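Wenn der Greifer nicht mehr loslässt: Tipps für Gläser und Schubladen

Wer einen kleinen Greifarm in der Küche oder Werkstatt benutzt, kennt das Problem früher oder später: Die Finger schließen, heben an und gehen nicht mehr auf. Bei uns in Stenach ist das im August passiert, mit einem vollen Glas Kichererbsen. Der Juhl-Greifer hielt den Holzdeckel fest, das Glas hing schief am Dichtring und fiel nach 30 Sekunden auf den Boden. Verletzt wurde niemand, Scherben lagen trotzdem bis unter den Heizkörper.

Was war los? Die Greifkraft stand noch auf dem Wert für Holzklötze. Der Servo lief gegen den Anschlag, wurde heiß und schaltete ab. In diesem Zustand nimmt er keinen Befehl zum Öffnen mehr an.

Erste Hilfe bei blockiertem Greifer

Hand nicht zwischen die Finger stecken, auch nicht kurz. Zuerst das Glas von unten mit einem dicken Handtuch abstützen, am besten zu zweit. Dann den Strom trennen und 3 Minuten warten. Die meisten kleinen Servos geben danach von selbst nach. Wenn nicht, die Schraube am Fingeransatz lösen und den Finger seitlich wegziehen. Niemals hebeln, das verzieht die Halterung.

Bevor es wieder losgeht

Greifkraft für Glas neu einstellen und mit einem leeren Glas probieren. Bei Gläsern bis 400 Gramm reicht bei uns die Stufe 3. Ein Deckel, der nur aufliegt oder mit einem Ring klemmt, ist kein Griff. Gläser immer am Körper fassen lassen, unterhalb des Deckels. Fettige Finger am Greifer mit Spülwasser abwischen und gut trocknen, sonst rutscht auch die richtige Einstellung.

Schubladen mit Schlaufengriff

Schlaufen sind für Greifer angenehm, können sich aber an den Fingern verhaken. Unser Arm von Rerside hat auf diese Weise einmal eine ganze Schublade herausgezogen. Seitdem begrenzen wir den Zugweg und stellen Gläser auf dem Schränkchen nach hinten, weg von der Vorderkante. 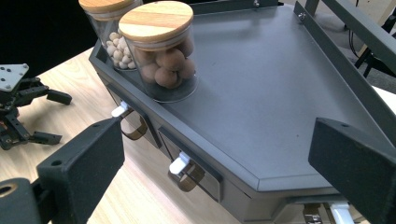
Einen Anschlag in der Schublade kann man leicht nachrüsten, ein Stück Filz und eine kurze Schraube genügen. Wer Vevunell als Steuerung benutzt, findet die Wegbegrenzung im Menü unter den Achsen. Nach jedem Update nachsehen — bei uns war der Wert danach wieder auf null.

Den Netzstecker so legen, dass man ihn erreicht, ohne über den Arm zu greifen. Scherben mit feuchtem Küchenpapier aufnehmen und Lebensmittel aus dem zerbrochenen Glas komplett wegwerfen, auch wenn sie sauber aussehen.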